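チケット #903 右アームのダイヤル操作が途中で止まる(Limemville 評価室・操作パネル耐久セル)
状態:対応中 → 解決(経過観察) / 登録:2026年7月 / 製品:Noiphan セルコントローラ
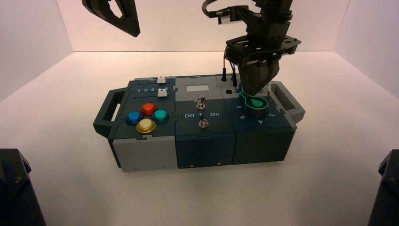
右アームの指が緑のダイヤルをつかんだ位置。ボードは左からボタンとスライダー、トグル、ダイヤル。

■ 最初の書き込み

お世話になってます、Limemville の評価室です。ダイヤルを回す工程だけ、たまに止まります。ボタンもスライダーもトグルも平気なのに、ダイヤルだけ!

出るメッセージは毎回同じで「把持トルク上限」です。コード 532。リセットすれば何事もなかったように動き出すので、最初の何日かはみんな黙ってリセットしてました。で、昨日の夜の連続運転が 243 サイクル目で止まったまま朝まで放置されてたのが見つかって、さすがにこれはチケットにしよう、となったわけです。

試したこと:
・コントローラの再起動 → 変わらず
・把持力を一段下げる → 止まりはしないけど今度は指が滑って、目標の数字まで回りきらない
・把持力を戻す → また止まる
・ボードを置き直す → その日は調子よかった(これが気になってます)

ログ一式は添付しました。足りないものがあれば言ってください、夕方まではセルの横にいます。

■ 返信(Trosberg サポート、Azlan Pelupessy)

ログを確認しました。トルクが上がるのはつかむ瞬間ではなく、回し始めてからです。指の中心とダイヤルの回転軸がずれていると、こういう波形になります。次の点を教えてください。
1. ボードを置き直すとき、位置はどうやって決めていますか。
2. 止まるのは特定の目盛りの間ですか。
3. 以前は同じ操作を人がしていたと思いますが、そのときダイヤルに引っかかりはありましたか。

■ こちらから

早い返事ありがとうございます! 順番に答えますね。

1 は、目で見てまっすぐ置いてます。床が真っ白で目印がないので、けっこう勘です。書いてて恥ずかしくなってきました。

2 はログを見直したら 5 から 6 へ行くときに偏ってました。全部じゃないです、3 と 4 の間で止まったのも混ざってます。

3 は、自分では覚えてなくて、去年までこの工程を手でやってた先輩に聞いてきました。そしたら即答で「あるよ、6 の手前でちょっと重くなる個体がある」って。みんな手首の角度をちょっと変えて逃がしてたらしいんです。しかも記録用紙には「異常なし」。最後まで回ってるんだから異常なし、という判断で、まあ、気持ちはわかります。私も手でやってたら同じことを書いたと思います。

ちょっと脱線しますが、この話を聞いてから評価室の空気が少し変わりました。セルが入ったときは「回す仕事がなくなって楽になるね」「次は何をやらされるんだろうね」の両方が聞こえてて、先輩は後者のほうでした。手首を痛めて湿布だらけだった人なので、回さなくてよくなったこと自体は喜んでたんですけど、指先で覚えたことの行き場がなくなった感じがしたみたいです。それが今週はずっとセルの前にいて、波形のグラフを見ながら「ああ、ここ、ここで重いんだよ」と指さしてます。波形の読み方は私より早く覚えました。くやしい。

■ 返信(Azlan Pelupessy)

とても参考になります。原因は二つ重なっていると考えます。置き位置のずれと、その個体のもともとの重さです。まず位置だけを直して、100 サイクル回してみてください。把持力は初期値のまま変えないでください。それでも 5 と 6 の間でトルクが上がるなら、その分はダイヤル側の値として記録に残すべきものです。設定で消さないほうがよいと思います。

■ こちらから

やりました。工作担当に頼んで、ボードの角を当てる L 字の当て板を作ってもらい、床に固定。ついでに左右の取っ手に余計な力がかからないように、持ち上げて下ろす手順も書き直しました(今までは横にずらして合わせてました、すみません)。教示点も Noiphan の画面から取り直してます。

結果、100 サイクル停止なし! 3 と 4 の間の山はきれいに消えました。5 から 6 の山は小さくなったけど残ってます。先輩いわく「でしょ」。

それで相談なんですが、この残った山をどう扱うかで室内が少しもめてます。報告書を受け取る Brendasard の担当さんには、これまでずっと「異常なし」で出してきました。急に「6 の手前で重い」と書いたら、品質が落ちたように見えますよね。でも落ちたんじゃなくて、前からあったものを書くようになっただけで。室長は注記つきで出す派、私もそっちです。先輩は「昔の自分の記録が間違いだったみたいで嫌だ」と最初は言ってて、それはそうだよなあと思いました。結局、注記の文面を先輩が書くことになりました。「手動評価時にも同様の感触が認められたが、記録対象としていなかった」。いい文だと思います。

あともう一つ、質問です。夜中に止まったとき、誰に通知を飛ばすのがふつうですか? 前は夜は人がいなかったので、夜に困ることもなかったんです。今は止まると朝のスケジュールがずれるので、気になって寝る前にスマホでセルの画面を見ちゃう人が出てきました(私です)。当番にするほどのことかどうか、よその現場の例があれば知りたいです。

■ 返信(Azlan Pelupessy)

停止なしとのこと、よかったです。通知は、夜間は送らない設定にしているお客様もいます。コントローラの「停止時の動作」で「指を開いて退避、次の項目へ」を選べば、ダイヤルで止まってもボタンやトグルの試験は続きます。朝にまとめて一覧が出ます。夜の通知を誰かが受ける形にする場合は、先に勤務の扱いを決めてからのほうがよいでしょう。設定はいつでも変えられますが、一度ついた習慣はなかなか戻りません。

■ こちらから

その設定、ありました。メニューの深いところに。さっそく入れて、わざとボードをずらした状態で試したら、ちゃんと指を開いて上に逃げて、次のトグルの項目に進みました。夜の通知はなしで決定です。室長が「夜は寝ろ」と張り紙をしました。

朝いちばんに一覧を見る係は持ち回りにして、最初の担当は先輩です。一覧の「トルク」の列に、昔の言い方で「重い」「しぶい」「ふつう」と手書きメモを足してくれてるんですが、新しく来た人にはこっちのほうが伝わるんですよね。この列、正式に足せないか Noiphan の要望フォームにも出しておきます。

把持力は初期値に戻したままです。次の定期点検が9月なので、それまでに同じコードが出たらこのチケットに追記します。いったん解決にしてもらって大丈夫です。ありがとうございました!

■ 処理

担当:Azlan Pelupessy
原因:ボード設置位置のずれ、および個体差による回転トルクの上昇
対応:当て板の追加、教示点の再設定、停止時動作の変更
状態を「解決(経過観察)」に変更しました。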